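Storing and Handling Everyday Medicines at Home: a Survey of Student Households

Project report, Health and Society module
Carnance College
Submitted 6/28/21

Background

Most people keep a few medicines at home that they bought without a prescription: painkillers, hay fever tablets, something for an upset stomach, cough mixture. They are sold with a leaflet and a printed expiry date, and the pack says how they should be stored. My project looked at whether students in shared houses follow that advice. I chose the subject after clearing out a kitchen cupboard in my own house at the end of the autumn term and finding four open packets of the same painkiller, two of them out of date.

I set three questions at the start. Where do students keep their medicines? Do they know when they expire? And do they still have the leaflet?

Method

I wrote a paper questionnaire with 15 questions and gave it out in January to students living in Carroll Court and in the private houses along Clurum Road. I received 116 completed forms. Seven more were handed back with most of the answers missing and I left these out.

The questions were mostly tick boxes. Two asked for a short written answer, one on how the person had last got rid of a medicine they no longer wanted, and one on anything that had confused them on a label. I did not ask for names, and I did not ask what conditions anyone had. Prescription medicines were left out of the survey for the same reason. The draft was tried on the other students in my seminar group, and I reworded the question on expiry dates after that, as it had been read in two different ways.

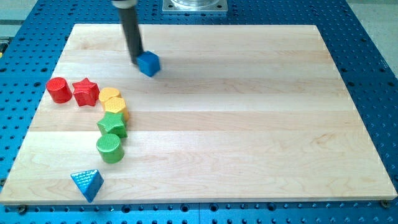 Storage was the first section of the questionnaire. The usual advice for tablets is a cool, dry place, out of the sight and reach of children, and in the original pack. Bathrooms and the cupboard over the cooker are poor choices, as they get steamy or hot. A plain board of pale wood, with the strips running across it and coloured blocks only towards the left, leaving the right side clear, is a good surface for sorting a medicine drawer, because a dropped tablet would be easy to spot if its colour was darker than the wood. White tablets are harder to find on a pale background, and for those I would put down a dark tea towel first.

Results

The kitchen was the most common place to keep medicines, followed by the bedroom. The bathroom came third, which was lower than I had expected. Several people ticked more than one box, and a few added that they kept a strip of painkillers in a coat pocket or rucksack all the time.

Fewer than half of those who answered had looked at an expiry date in the past year. Among those who shared medicines with housemates, the figure was lower again. Written comments suggested that when a packet belongs to the whole house, each person assumes that somebody else is keeping an eye on it.

Most people had thrown away the leaflet. The reason given most often was that it would not fold back into the box. Some said they would look the information up on a phone if they needed it. When asked what they would look up, they nearly always mentioned the dose. Very few mentioned checking whether two products contained the same ingredient.

This last point matters with cold and flu remedies. Many of them contain paracetamol, and a person who takes one alongside ordinary paracetamol tablets can go over the daily limit without meaning to. An adult dose of ordinary paracetamol is often 1000 mg, taken as two 500 mg tablets, with a gap of at least four hours between doses and no more than four doses in 24 hours. One question described somebody taking both kinds of product on the same evening and asked if this was a problem. Answers were split, and a large number ticked "not sure".

On disposal, the household bin was the most common answer. The sink or toilet was also mentioned. Only a small group had taken unwanted medicines back to a pharmacy, which is the recommended way, and several wrote that they had not known a pharmacy would accept them.

Discussion

The survey was small and covered one part of one town, so the results should not be taken as true of students in general. People also tend to give tidier answers on a form than they would if somebody opened their cupboards. I had planned to visit a few houses and compare what I found with the questionnaires, but this was not possible in the time.

I would change the order of the questions if I did the project again. The section on ingredients came at the end, and some forms had clearly been finished in a hurry. I would also ask how many people share each kitchen, as this came up so often in the comments.

The pharmacy on Brullunus Street agreed to let me leave a stack of one-page sheets by the till. The sheet covers returning old medicines and checking cold remedies for paracetamol, and it tells people to ask the pharmacist if they are unsure. A copy is in Appendix B. The questionnaire is in Appendix A, and the full table of answers is in Appendix C.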